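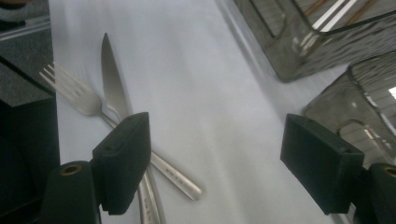 Gabel und Messer auf hellem Tisch.

Der Hundus-Fonds macht auf!

Lange haben wir darauf gewartet, jetzt nimmt der Nebenwertefonds Hundus wieder neue Anleger auf – ab 400 Euro Einmalanlage oder 60 Euro im Monat. Fondsmanagerin Silvana Frota hält rund 300 Titel, vor allem kleine Industriefirmen aus Nordeuropa, und mit Skirnadholm ist gerade ein Pumpenhersteller dazugekommen, den ich selbst seit Jahren verfolge (tolle Bilanz, kaum Schulden!). Bei Maillard hat sie dagegen im Februar komplett verkauft. Ihr Halbjahresbericht liest sich wunderbar, auch die Fehlgriffe stehen drin. Schwankungen muss man bei so kleinen Werten aushalten können. Fragen dazu sammelt Didier Masson bis zur nächsten Ausgabe.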